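# Should I refinish the hardwood under my carpet or just cover it back up?

**Posted by Mared Eynon in Floors & Walls**

Hi all – long-time reader, first time I've had anything worth asking. We bought a 1950s ranch in Pumphrey last spring and every room except the kitchen and bath has beige wall-to-wall carpet that smells like somebody else's dog. I pulled up a corner in the hall closet with pliers and there's oak under there! Narrow strips, kind of orangey, with a line of tack strip around the edge and a lot of staples.

I went on to peel back part of the living room and it's the same wood, only with a big dark stain under where I think a plant stood for twenty years. There's also a patch near the front door where the finish has gone completely gray.

My budget is $3000 for the whole thing, including whatever I end up renting. One local guy said he'd sand and finish the living room and hall for $2000 but he wouldn't promise anything on the stain. My brother-in-law says sand it myself over a long weekend. My mother says put down new carpet and forget I ever looked.

So a few things I'd love to hear about:

- Is the black stain going to come out, or am I replacing boards?
- Is a drum sander as scary as people make it sound?
- Oil-based or water-based? We have a toddler and a cat and would have to move out for the smelly one.
- Has anyone regretted doing it?

I can post more details if that helps. The house has a crawl space, no basement, and the floor feels solid except for one squeak by the bedroom door.

---

**Rok Nikolaidis**

Did this exact job in September two years ago, same kind of house, same orange oak. Do it. You will kick yourself if you put carpet back on top.

Stain first. Gray usually sands out. Black is trouble. If it's water that reacted with the tannin in the oak, you can sand until you're halfway to the crawl space and it'll still be there. What worked on mine was wood bleach, the oxalic acid kind that comes as crystals. You sand off the old finish, mix it with hot water, brush it over the whole board (not just the spot, or you get a halo), let it dry overnight and rinse it a couple of times. Gloves, goggles, and a proper respirator when you're anywhere near the dried powder, it's nasty stuff. Mine went from black to a sort of weak tea color and a rug lives there now anyway. If it was a dog and not a plant, good luck, that's board replacement most of the time.

Before any of that, check how much wood you've got left. Pull up a floor vent and look at the edge of the boards. If the tongue is close to the surface, somebody has already sanded it a time or two and you want to go easy.

Also, a house that age, test the old finish for lead before you make dust out of it. And if there's any old tile or black glue under the carpet in other rooms, leave it alone until you've had it tested for asbestos.

Drum sander: I dug a trench in my first pass, right in the middle of the room. You have to be walking before the drum touches down and still walking when you lift it. If you're nervous, rent the big square orbital one instead. It's slower and you'll burn through more paper, but you can't really wreck a floor with it.

---

**Emlyn Gape**

carpet is warmer. just saying. we had ours refinished and my feet have been cold ever since

---

**Hajar Shehata**

Mared, congratulations on the oak! I've now done three rooms of our place, one at a time, with a kid underfoot for two of them, so I'll try to cover the parts Rok didn't.

Staples are the real job. I mean it, I thought the sanding would be the hard part and I spent longer on my knees with a pair of end nippers than I did with the machine. Get a decent kneepad. Go over the floor with your bare palm afterwards (slowly!) and then with the edge of a putty knife, you'll hear it click on the ones you missed. One leftover staple will rip a sanding belt to shreds and those belts aren't cheap. Cut the carpet into strips with the padding still attached, roll them up, tape them, and call your trash company before you drag them to the curb. Ours would only take two rolls a week.

On finish, I'd go water-based with a toddler and a cat. We used three coats and slept at home on the other side of the house with the windows open, though I kept everybody off it until the can said we could walk on it, and the rugs stayed off a good while longer. It dries fast, so you need to work in the same direction and not go back to fuss over a spot. It does look paler. If you like the orangey glow, put a sealer with some amber in it down first. Try it in the closet before you commit.

Scheduling was what nearly broke us, way more than the work. The rental place, the drying times between coats, my husband's shifts, who had the kid, where the couch was going. I ended up planning the whole thing on a cork board with a wooden frame, laid flat on the table so I could shuffle things around, one sticky note per job. A little green note like the one on this board, with its red pushpin and the blue and red doodles, is about the right size, because it holds a few words and no more. Mine said things like "vacuum AGAIN" and "move fish."
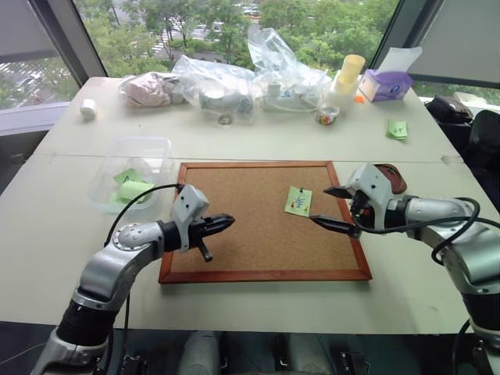 For money, I'd hold back $500 of your $3000 and not touch it. We needed new shoe molding all the way around, and a few boards by the radiator, and I hadn't thought of either. If the guy who quoted you $2000 comes with references and includes three coats, that's not a bad number where I live, and you could pull the carpet and staples yourself and ask him to knock something off. Ask what he'd charge to weave in new boards if the bleach doesn't work, and get it in writing.

No regrets here, by the way. It's louder, and you see every crumb. For the squeak, get into the crawl space while somebody walks over it and see if there's a gap above the joist. A thin shim with a bit of glue, pushed in snug and not hammered, fixed ours. Do that before you sand.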